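Home | Tips | Workshop | Swap Table | Contact

I've grown very fond of our yellow shelving. Heavy bits go up top, and the bottom shelf stays free for whatever's on its way out.
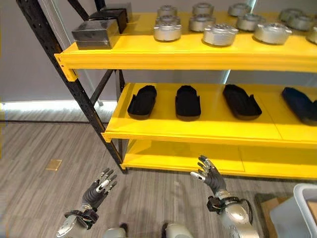
Clallbridge Tool Library – Storage Crew

Long black trays get their own spot, with a gap between each so you can grab one!
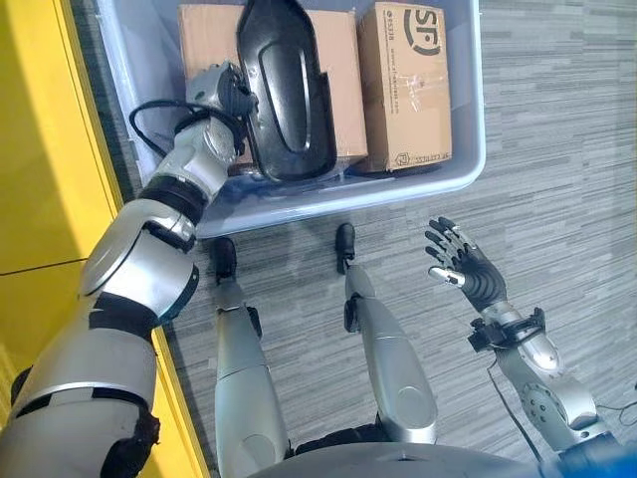 Mixed tub? Stand everything on end, boxes too, and you'll see the lot at a glance.
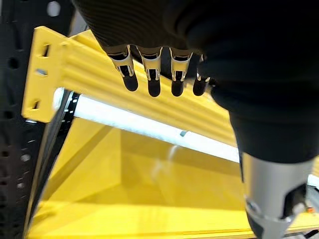

Check the beam ends are seated in the posts before loading up (Jae-in Geum taught me that one).
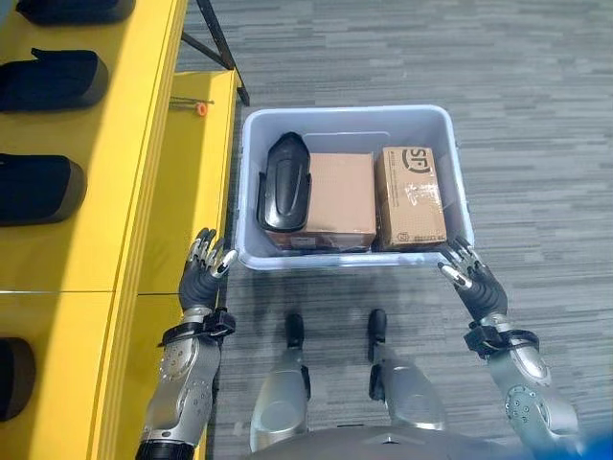 And put your tools back, mate.

Filed under: Sheds & Storage

Recent tips
Labelling jars that won't peel
August tidy-up: 21 odd hinges
Fixing a wobbly bench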